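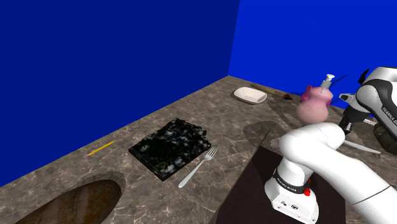
Marble Countertop Care: Frequently Asked Questions

These are the questions our front desk at Grarnley Stone gets most often. If yours isn't on the page, call the shop and ask for Rasa Koppel.

What can I clean it with every day?
Warm water, a soft cloth and a drop of mild dish soap. Rinse with clean water and dry with a towel. Soap left to dry on the surface builds up a dull film over time.

Can I use vinegar or lemon?
No. Marble is mostly calcium carbonate and acid eats into it. The same goes for bathroom cleaners, lime removers and most glass sprays. Check the label for the words "safe for natural stone."

I have a dull spot where a glass of wine sat. Is that a stain?
Probably an etch. A stain is darker than the stone around it and sits below the surface. An etch is lighter or duller, and you can sometimes feel it with a fingertip. Stain removers do nothing for etches. Small ones on a polished top can be worked out with a marble polishing powder. Larger ones need a technician.

How do I get out an oil stain?
Use a poultice. Mix baking soda and water to the thickness of peanut butter, spread it over the spot, cover it with plastic wrap and tape down the edges. Leave it for 24 hours, take off the plastic, let the paste dry completely and wipe it away. Old stains often need a second or third round.

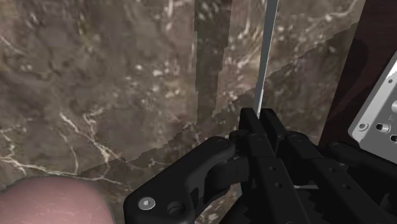 How often should I seal?
It depends on the stone and how you use it. Put a spoonful of water on the counter and wait 15 minutes. If the stone under it has darkened, it's time to reseal. Kitchens usually need it more often than bathrooms.

Does sealer prevent etching?
It doesn't. Sealer slows down liquids soaking in, so you have more time to wipe up. Acid still reacts with the surface.

Can I put hot pans on it?
Use a trivet. Marble handles heat fairly well, but a sudden change in temperature can crack it, especially near a sink cutout.

My seam looks darker than it used to. Should I worry?
Dirt and grease collect in seams. Clean it with a soft toothbrush and dish soap first. If the filler is missing or one side sits higher than the other, send us a photo and Trilok Pandey will tell you if it needs a visit.

Do you repair counters you didn't install?
Yes, within 17 miles of the shop. Visits are booked by Obinna Nnaji, and the wait is usually nearly 4 weeks. We don't book repairs in December.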